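Fernside Tape Dispenser Refills and Carton Sealing Tape

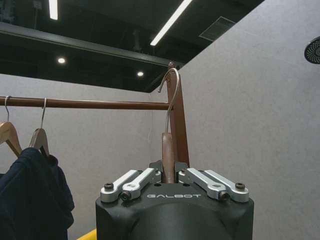
Catalog page 20

Fernside carton sealing tape is a paper-backed tape for closing corrugated boxes by hand or with a bench dispenser. It comes in one width and two roll lengths. The adhesive is a natural rubber type that grabs quickly on recycled board, where many acrylic tapes tend to lift at the corners after a day or two.

The standard roll is 200 feet and fits all of our hand dispensers. The long roll is 500 feet and needs the bench dispenser or any other unit that takes a three-inch core. Both are sold singly or by the case. A case of standard rolls holds 20.

Using the tape

Wipe dust off the flaps before sealing. Run one strip down the center seam and carry it at least two inches over each end, then rub it down with the flat of your hand. One strip is enough for most boxes up to 40 pounds. For heavier boxes, add a strip across each edge seam, top and bottom.

The tape tears by hand across the roll. It can be written on with pencil, ballpoint or marker, and takes most rubber stamp inks. Gel pens smear.

Storage

Keep rolls flat in their wrapper in a dry room between 50 and 80 degrees. Rolls stored on edge can go oval and will chatter in the dispenser. Tape that has been left in a cold truck should sit indoors overnight before use. Shelf life is one year from the date code inside the core.

Ordering

Standard roll, brown: item 634
Standard roll, white: item 634-W
Long roll, brown only: item 634-L
Replacement blade for hand dispenser: item 634-B

White is made to order from October through the end of the year, so allow an extra week. Printed tape is available with a one-color design. Send artwork to Derek Greenwood in the order office, who will return a proof for you to sign. We do not print from photographs or from scanned letterhead.

Orders received by noon ship the same day. Orders that come in over the weekend go out Monday. Unopened cases can be returned within 30 days - opened cases and printed tape cannot.

Related items

Jila hand dispenser, steel frame
Jila bench dispenser, three-inch core
Gummed kraft tape, water activated
Farouk box knife and spare blades

The older Jila dispenser with the plastic hub takes the standard roll only. Spare hubs for it are still in stock.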